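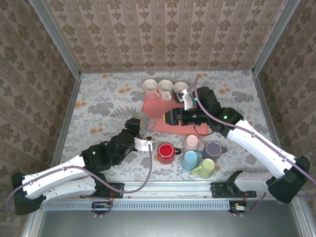

New clothes deserve a good going-over before anyone wears them, and I say so after finding three pins in a shirt collar last May. Pick a spot with good light and spread everything out flat. A pale cloth like this one with the grey leaves is lovely for the job, though do move the mugs first — tea and new cotton are poor friends!

1. Turn each garment inside out and run your fingers slowly along the seams, cuffs and hems, and right down into the pockets.
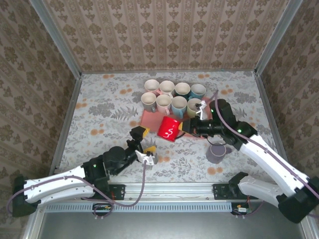

Socks want rolling down to the toe, and tights too, if you have the patience.
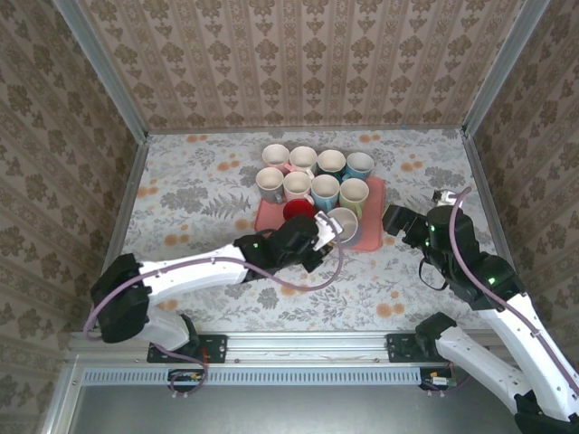 2. Found something nasty? Leave it where it is, pop the lot in a clean bag and keep the receipt with it. My shop, Mahlangu, took mine back after 14 days and were very kind.

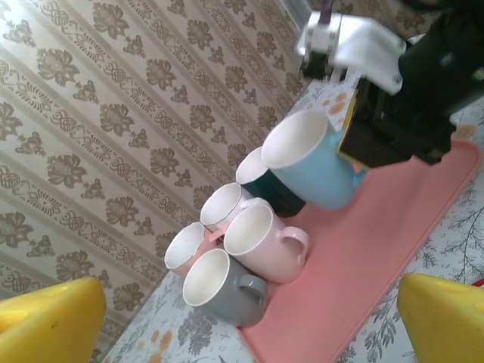

Leafy tablecloth, patterned wallpaper. Tips by Busisiwe Swanepoel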